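Petton Field Forum > Gear & Garb > Foam shields: latex or coated foam?

Page 1 of 1

wences_the_lesser
Joined: July
January 2024

Hi all, second-season fighter here and I finally need a shield of my own. I've been using the loaner from the Himatis camp and the strap is so stretched that it slides down to my elbow every time I block high. I've narrowed it down to two. One is a latex heater from Flarnetti, really pretty, painted rivets, the works. The other is a plain round coated-foam one from Sukprasert that weighs a bit more and looks like a pizza. I mostly do line fighting and I'm not gentle. What would you get?

Also is it true that Petton weapons check got stricter about edges?

Wenceslao Sosa (Himatis, third rank, the one who falls over)

fiore_of_the_fens
Posts: 1147

Coated foam, no contest. I had a latex heater for two seasons and I spent more evenings patching it than carrying it. Every spear that comes in at an angle takes a little nibble out of the rim, and once the skin is open the foam underneath crumbles like old cake. My round one has been dragged through mud, sat on, left in a car in July (don't do that) and it still passes check.

And yes, they press the rim with a thumb now all the way around. If they can feel the core you're done for the day.

Marisa

nattawut_r
Posts: 500

Going to disagree with Marisa a bit, as usual. Latex is fine if you look after it! Silicone spray before the event, wipe it down after, store it flat on its back and never leaning on its edge. Mine is on its fourth season. The weight matters way more than people admit, too. By the third battle of the day a light shield is up where it should be and a heavy one is hanging by your knee, and then it doesn't matter how tough the rim is.

If you go with the heater, get the wider strap.

fiore_of_the_fens
Posts: 1147

Nattawut, you fight in the back with a bow. Your shield is on its fourth season and its second battle.

nattawut_r
Posts: 500

Rude! It has been in at least three.

jaru_stitches
Posts: 157

Can I jump in about straps, seeing as I end up sewing half the camp's? Whichever shield you pick, check how the straps are fixed. The glued kind will let go sooner or later, usually while someone large is running at you. You want them bolted through a plate with foam over the bolt heads, and then you want to feel the front with your palm to be sure the heads don't poke through. I'd take an ugly shield with good straps over a pretty one every time.

For the arm, I put a strip of fleece on the inside of the upper strap. It stops the rubbing and you can swap it out when it gets gross. Leave the grip bare or it'll turn in your hand once you sweat.

I'm behind on my own stuff this week, so if anybody is waiting on a tabard from me, it's coming, I promise. 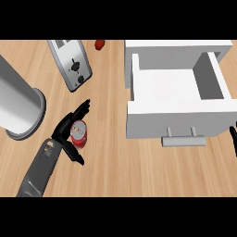
Toaster, floor, Monday.

Anyway, Wenceslao, bring the loaner along to the next practice and I'll put a new hole in that strap for you. Two minutes with an awl. You might find you don't need to buy anything until spring.

Jaruwan

buppha_b
Posts: 8

Newish here but I have the Sukprasert round one! I'm short, and it covers me from chin to knee, which I love, but I do catch the bottom rim with my leg when I run. The coating squeaks a little against my gambeson in cold weather. I got used to it. My brother says he can hear me coming.

I painted mine with the flexible stuff they sell for it and it has held up okay apart from the middle, where the paint is starting to crack. Do you seal over that or strip it?

fiore_of_the_fens
Posts: 1147

Sand it lightly, thin coats, let each one dry overnight. Thick paint always cracks there because that's where it bends. And welcome, Buppha!

nattawut_r
Posts: 500

Seconding thin coats. See, we can agree on something.

wences_the_lesser

Okay, this helped a lot, thank you. I'm leaning toward the pizza. Jaruwan, yes please to the new hole, I'll bring the loaner and also cookies. Nattawut, could I hold yours for a few minutes at practice so I can feel the difference in weight? I won't drop it. I might drop it.

nattawut_r
Posts: 500

Sure, over grass. And wipe the cookie off your hands first.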